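Hener Table Gallery: Plates and Fruit

Posted Monday, December 9, 2024
Filed under: Tableware, Snack plates

This page belongs to the Plates and Fruit part of the gallery. It covers the small colored plates from the Whitfield line and the fruit we put with them. The bowls, the mugs and the serving dishes have their own pages, linked from the menu. If you came from the Doven bowls page, the lending terms are the same for both.

The lending shelf at Drordale now holds 59 pieces. Most of them are plates. They go out for school lunches, birthday parties, tasting tables and now and then a window display. The plates are sorted by color and the bowls by size. We used to sort everything by size, but people kept asking for "the pink ones" or "the gray ones," so the plates were moved in August.

About the pink plates

Whitfield calls this color Coral. On our shelf labels it says Pink, and that is the word to use when you order. It is a muted color with no shine to it. In daylight it leans toward salmon. Under the yellow bulbs in the Drordale kitchen it looks closer to terra-cotta, so look at one by a window before you match it to napkins or a tablecloth.

The plate is round and the center is flat. The rim is raised with a gentle slope, and fine rings run around the inside edge. The rings hold crumbs. A soft brush gets them out faster than a sponge does. Cut fruit stays put on the flat part, and the rim is high enough to stop a grape.

We tried the pink with a few different table surfaces. It does well on plain white. On bare oak it looks dull, and on the blue cloth it looks brighter than it is. The gray plates are easier to place and the green ones are harder.

About the fruit

Apples are still what we use the most. They keep for weeks in the cool cupboard, they don't stain, and you can eat them when you are done. For the pink plates an apple with some orange in the skin works better than a deep red one. A dark red apple makes the plate look washed out. Green apples are fine too, but they pull your eye away from the plate.

Pears look good for two days and then they don't. Plums leave a ring. Bananas take up the whole plate and hang over the rim on both sides - if you want bananas, borrow an oval dish from the serving page. Clementines are the best choice for a children's table, and the peel can go on the same plate.

Please don't polish apples with oil. We had a set of gray plates come back with a film on them that took most of an afternoon to get off. A dry cotton cloth is enough.

Setting up a snack table

This is the layout we use at Drordale for the Saturday tables, and it has held up well.

Wipe the table and let it dry. Put out the plates first, one per seat, a little closer to the front edge than to the middle. Leave a hand's width between the plate and whatever is next to it. Whole fruit goes out after the plates, and cut fruit goes out last, no more than 20 minutes before people sit down. Knives stay on the side counter.

If the table is in a corner, start from the wall side and work outward. Otherwise you end up reaching across plates that are already set, and something gets knocked. A bowl for cores goes at the open end.

For a group of 25 we put out 35 apples. There are always a few with bruises, and some people take a second one. Leftovers go in the crate by the back door and are free to anyone who wants to make sauce.

Care and returns

The pink plates can go on the top rack of the dishwasher. We wash them by hand here out of habit. Stack them with a sheet of paper towel in between, or the underside of one marks the face of the next. The marks come off with baking soda and water, but it takes a while.

Return them clean and dry in the same crate. The crate has a card on the lid with the count. If a plate is chipped, put it on top of the stack with a piece of tape on the chip, so that the person unpacking finds it first. There is no charge for one broken plate. For more than one we ask you to replace them with the same color, which Whitfield still sells singly.

Requests for January are open. The green plates are already out for most of the month and the pink ones are free except for the second weekend. Write down the color, the number and the day you want to pick up. Pickups are from the side entrance, and the crates are heavy enough that you will want a car.

The gallery

Pink plate and orange-red apple, white table. Whitfield snack plate in Coral, shelf label Pink. Matte finish, raised rim, rings on the inner edge.

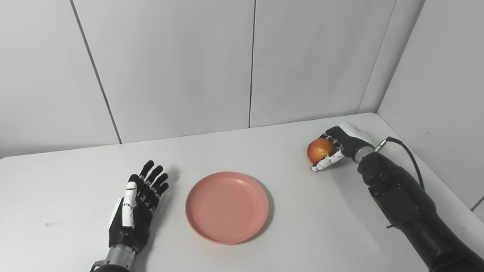 One borrower wrote in to say that the pink plates held up through a full season of after-school snacks, and that the paper towel between them does make a difference. She stacked them bare for the first month and had gray marks on nearly every one. She also asked whether the oval dishes could be had in the same color, as she would like to put bananas out without switching to white, and said she would take a set of six if Whitfield ever makes them.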